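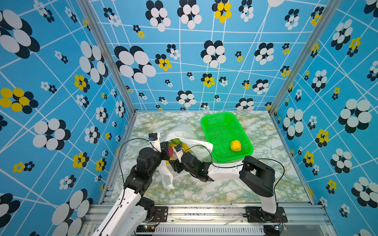 The Fernley is the pull-up film screen I sell more of than anything else in the shop, and it's the one I use at home too. It stands on its own feet, the white surface rolls up out of a long case, and you hook it over a pole at the back. I know plenty of people start out by throwing the picture straight on to a wall, and if yours is plain and pale you can get away with it for a while. Put an old black and white thriller on sky-blue wallpaper with black, white and mustard flowers all over it, though, and every close-up grows petals! A proper screen sorts that out in one go.

The surface is matt, so people at the ends of the sofa get nearly as good a view as the ones in the middle. I've tried the shiny kind (we stocked one for a winter) and I didn't get on with it – lovely from dead centre, grey from anywhere else. There's a black border all round the Fernley as well, which hides it if your projector is a bit off square. 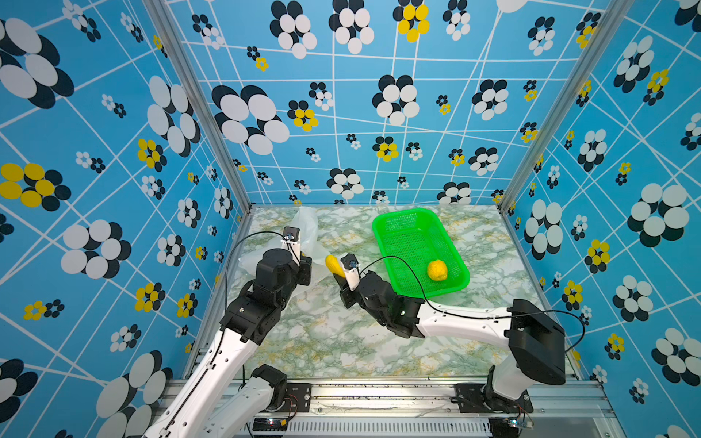
Blue walls with white lines and flowers in black, white and yellow.

What should you use it with? I run mine with the little Demila projector, which gives 600 lumens. That's fine with the curtains drawn, but I wouldn't try it on a sunny afternoon. If you want to watch in daylight you'll need something a good deal brighter, and no screen at this price will change that. The Prasertsri models work nicely too, only check how far back yours needs to sit before you order. Long-throw ones can be a nuisance in a small front room.
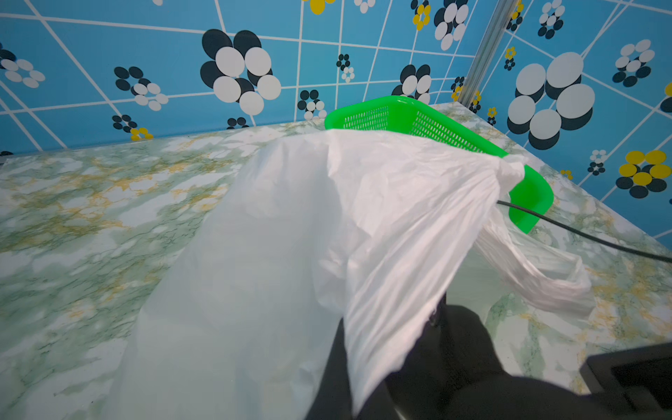

A buyer wrote to me in November to say the screen was great but the feet were wider than expected, and could I please put that on the page. Fair point, so there you are: leave a bit of floor free on both sides, and swing the feet right out before you pull anything up. The same message asked if it could go outdoors. Yes, on a still evening. I've had mine on the grass and it was smashing until the wind got up during the second reel of cartoons, and then I spent the rest of the night holding the pole.
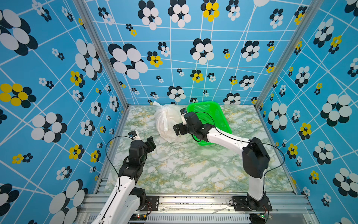

Cleaning is easy enough. Use a soft cloth, barely damp, and let the surface dry fully before you roll it away. Please don't use kitchen spray, it leaves patches that show up in every pale sky.

The Fernley costs £286 with the carry bag. You can collect from the shop in Zimbridge, or I can post it for £30 – it's a long box and the couriers charge for it, sorry! You've got 28 days to send it back if it doesn't suit the room. Keep the cardboard tube until you're sure.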